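Vundorum Sets Equipment Plan for Two-Arm Handling Stations

CAVERDEN — The Vundorum technical institute has approved an equipment plan for its robotic handling laboratory that places replacement parts and sensor servicing ahead of the purchase of additional robot arms, the institute announced in March.

The plan covers 11 months and applies to all stations at the Caverden site. It provides for the purchase of 6 complete finger sets for the laboratory's grippers, together with fabric gloves and finger pads, which the institute will now classify as consumables. In previous budgets these items were charged to general maintenance and had to be requested one at a time.

"The arms have held up well, and our costs are at the fingertips," said Ronja Tangen, who heads laboratory operations. "A worn pad can idle a station for a week if the replacement has not been ordered. We would like to have those parts on the shelf before we discuss expanding."

Under the new arrangement, station leads may order parts priced up to 1425 dollars without separate approval. Purchases above that amount will continue to pass through the central procurement office, which has agreed to review them twice a month. The laboratory will also keep a written record of the hours each finger set has been in use. The records will be used to prepare the next budget request.

Two suppliers, Carvalho and Peltum, submitted offers for the finger sets. Carvalho was selected on the basis of delivery time and its willingness to sell sensor pads separately from the fingers that hold them. Peltum will remain the supplier of camera brackets and cables under an existing agreement.

Kurniawati Pattinasarany, the institute's planning officer, said a request for a further pair of arms had been deferred and not refused. The request will be considered again when the laboratory has completed 2000 hours of logged operation under the new plan. Floor space, power supply and staff training are to be assessed in the same review.

"We received a sound proposal, but it did not include the cost of keeping the equipment running after the first year," Pattinasarany said. "The next version will need to show that figure."

Station leads have been asked to submit a list of parts on hand before the first order is placed. Parts already in storage will be counted toward each station's allotment. Orders for gloves and pads will be combined across stations to reduce shipping charges, and deliveries will be received at the main stockroom.

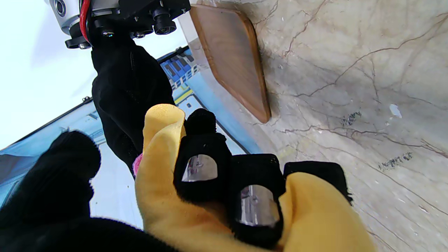
Questions about station allotments should be directed to the laboratory operations office. The procurement office will issue revised order forms before the plan takes effect, and requests already submitted on the old forms will be honored.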